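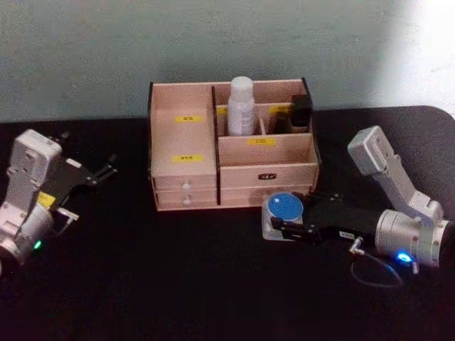
One gripper on the jar, bottle already in a slot.

Home Kitchen Bath & Vanity Workshop Ask Oksana Search

03/08/2025
By Oksana Onyshchenko

What a tidying robot taught me about my vanity

I've spent way too many evenings lately reading up on a research project called Plarau, run by a small lab in Grekstead, where they're teaching a pair of robot arms to put cosmetics away in a desk organizer. You know, the little wooden kind with open slots on top and drawers underneath. I have one. Mine looks like a crime scene! So naturally I read the whole report, tables and all, looking for anything I could steal for the bathroom.

The method is simple enough to tell over coffee. A person steers the arms through the job, everything gets recorded, and the robot learns from the recordings. They collected 2,079 of them. Then they tested it with the organizer labeled and unlabeled, 40 tries each way, to see how often things landed in the proper slot. The labeled one won easily. (They're careful to say the labels also helped the people doing the steering, so you can't give the robot all the credit.)

My first tip, then – label the slots. I used yellow tape and a fine marker, and I put each label on the front edge or the back wall of its slot so I could still read it with something standing there. My lipsticks have stayed put since May, a house record.

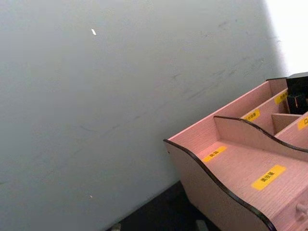 BATH & VANITY: SMALL STUFF

Look at your organizer from more than one side before you decide what goes where. The Plarau people found that one view often missed things, so they added views from close to the grippers. I did my own low-budget version by crouching next to the dresser. Those tall, wavy side panels are pretty, but they hide anything short. Jars went to the front, tall bottles to the back, and I stopped buying second tubs of hand cream I already owned.

Leave finger room, too. The report has a whole section on jars wedged so tight that the gripper couldn't get around them, and oh, I felt that one. I took 4 things out of my front row and now I can grab what I want without knocking over its neighbor.
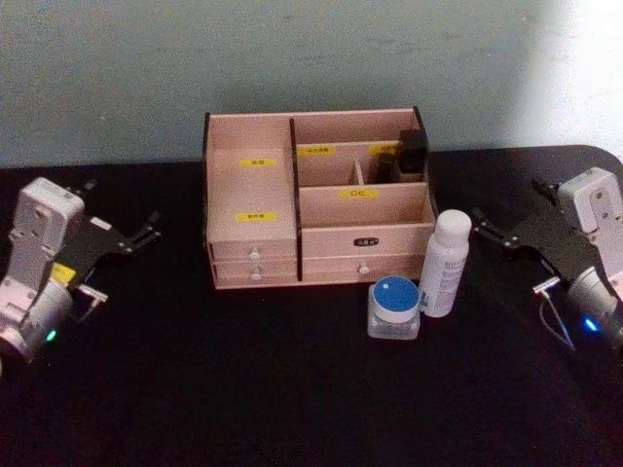

Stage it first

My favorite bit! In the lab's better runs, the items started out grouped in front of the organizer, within easy reach, and went in one at a time. I do it with 6 items per round – pull them out, wipe them, put them back, stop. My sister prefers to dump everything on the bed and then sleep on the couch.

Next month I'm trying the same thing on the junk drawer, batteries first.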